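Seltulgate, cuatro meses después: un programa de selección que lo pregunta todo

Cuando en Clavden decidimos cambiar de herramienta de selección, yo voté por no cambiar. Perdí, y como castigo me tocó implantar la nueva. Llevo desde octubre con Seltulgate abierto en una pestaña, así que me considero autorizada a opinar.

Empiezo por lo bueno, para que no se diga. Publicar una oferta es rápido: se rellena una ficha, se eligen los portales y en 5 minutos está en la calle. Con el programa anterior, Unon, había que copiar el texto portal por portal y rezar para que no se comiera las tildes. Seltulgate respeta hasta las eñes, que en este sector ya es mucho pedir.

También me gusta el calendario de entrevistas. El candidato ve los huecos libres, elige uno y los dos recibimos el aviso. Para los turnos de hospedaje, donde contratamos a mucha gente de pisos y lavandería, nos ha ahorrado una cantidad de llamadas que prefiero no calcular.
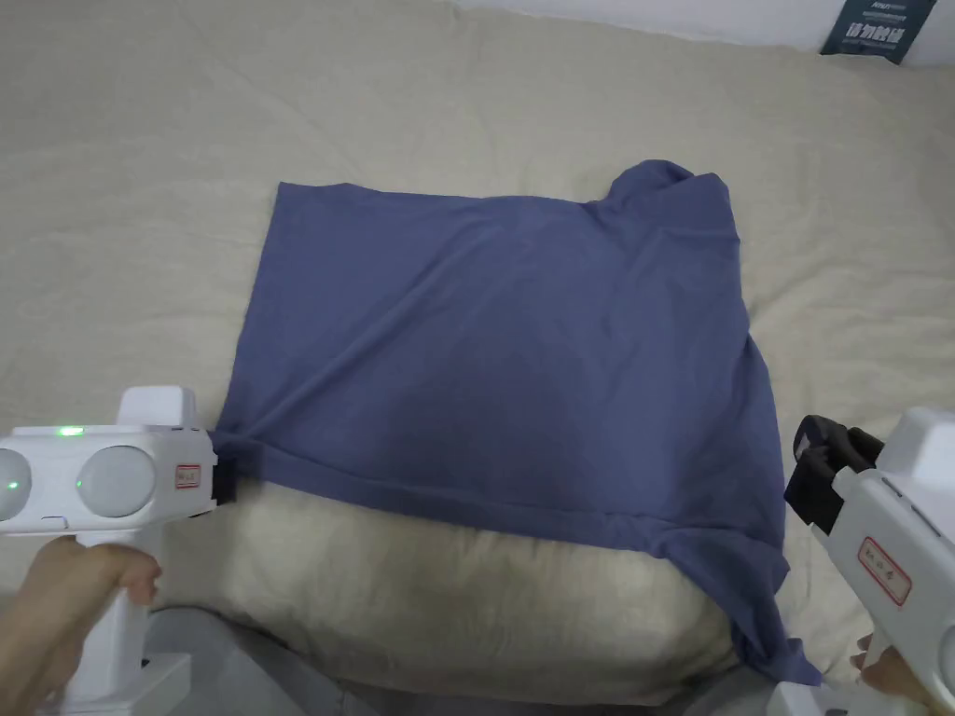

Una prenda de punto gris azulado, doblada sobre la cama.

El problema llega con el filtrado. Seltulgate puntúa cada currículum de 0 a 100 y recomienda no perder el tiempo con los que bajen de 70. ¿Cómo calcula la nota? Misterio. La ayuda habla de «señales de afinidad», expresión que yo reservaba para el horóscopo. En nuestra primera tanda, una gobernanta con una carrera larguísima en hoteles se quedó fuera por escribir «supervisión de planta» donde la oferta decía «gestión de equipos». La rescató mi compañera Buppha Inthanon, que lee los descartes por desconfianza natural, y hoy trabaja con nosotros.

Se puede bajar el umbral, claro, y se puede desactivar del todo. El botón está en Ajustes, Avanzado, Preferencias de vacante, Otros. Mi consejo es desactivarlo el primer día y ordenar por fecha, como se ha hecho toda la vida.

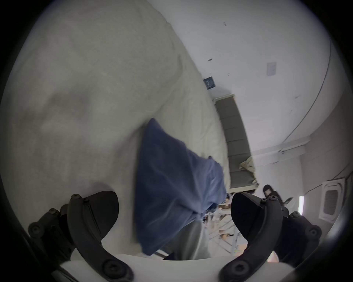 Luego están los formularios. La plantilla de fábrica le pide al candidato que adjunte el currículum y, acto seguido, que lo escriba entero otra vez en casillas. Poppy Rudd, de nuestra oficina de Chu, se hizo pasar por aspirante y abandonó en la cuarta pantalla, la de «describa su propósito profesional». Para un puesto de fin de semana. Recorté la plantilla a nombre, teléfono, disponibilidad y un campo libre, y desde entonces la gente la termina.

El precio: 2.000 euros al año por nuestro tramo, soporte incluido. El soporte contesta el mismo día y con educación, aunque la primera respuesta siempre es que vacíe la caché – la vacío ya por cortesía.
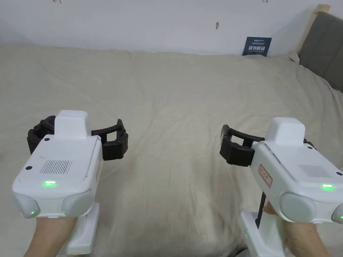 De los informes poco puedo contar. Hay muchos, son de colores y a dirección le encantan. Yo uso el que dice cuánto tardamos en cubrir una vacante y el de procedencia de candidatos, que sirve para discutir con los portales cuando toca renovar. La exportación a hoja de cálculo funciona, salvo por las fechas, que salen con el mes delante.

Le pongo un 4 sobre 5 como tablón y agenda. Como seleccionador automático no le pongo nota, no vaya a ser que me la devuelva. Si contratáis poco, os sobra con una hoja compartida; si tenéis vacantes todas las semanas, pedid la prueba gratuita y cargad una oferta real, con sus currículums raros y todo.

Publicado el 14 de marzo de 2022 en Herramientas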